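# Counter cleaning at the Gureck canteen – notes and data card

Version of March 2025. Maintained by Pavithra Acharya and Mircea Husar.

This folder contains the wrist camera recordings from the cleaning arm in the canteen kitchen at Gureck, and also the notes we collected from the kitchen staff. Please read both parts. The recordings alone do not explain how the work has changed.

## Contents

- `episodes/` – 3,000 short recordings of counter work
- `shift_notes/` – notes written by the staff, with names removed
- `rota/` – the cleaning rota before and after the arm was installed
- `LICENSE.txt` – internal use at Gureck and Vanbridge only

## The work before and after

Before the arm, each closing shift had 40 minutes for the counters. Obaidul Sheikh and Parveen Gunawardena did most of these shifts. Now the arm does the first pass, and a person inspects the surface and finishes it by hand. The rota gives 9 minutes for this inspection.

The staff told us that 9 minutes is too short when the arm leaves marks. Parveen wrote that she bends over the stone more than before, to look at it from a low angle. Obaidul is happy that he does less scrubbing, but he does not like to wait beside the machine until it stops. Both of them asked who is responsible if a counter is not clean in the morning. The present answer is the shift lead, and we think this should be discussed again.

No working hours were cut. The saved time went to food preparation, which is paid at the same rate. Ghizlane Benjelloun agreed this with the staff, and the agreement will be reviewed in May.

## Labels

Each episode has one label for the final state of the counter: `clean`, `residue` or `unclear`. The kitchen staff gave the labels, and they were paid for this time. Veined stone is difficult. A pale vein and a dried wipe mark can look very similar from the wrist camera, and small dark specks are easy to miss.
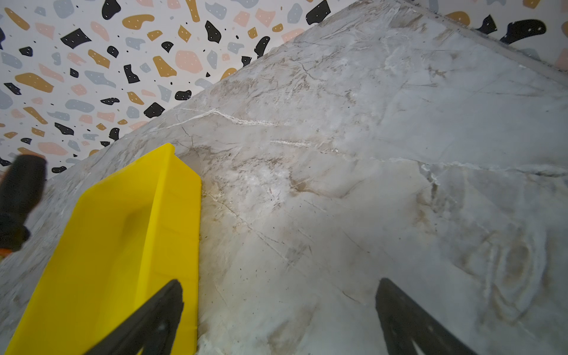

For this reason 70 episodes were labeled a second time by another person. Where the two people did not agree, we kept `unclear` – please do not change these to `clean` to get a better score.

## Known limits

- One kitchen only, with bright light. Do not expect the same results in the Skudimell building.
- Tools are often only partly visible.
- The shift notes are mostly from people who stayed in the team. Two persons moved to another site before we started to collect them.

## Questions

Write to Mircea for the files and to Ghizlane for the rota. If you want to talk to the kitchen staff, ask Ghizlane first and do not come during lunch.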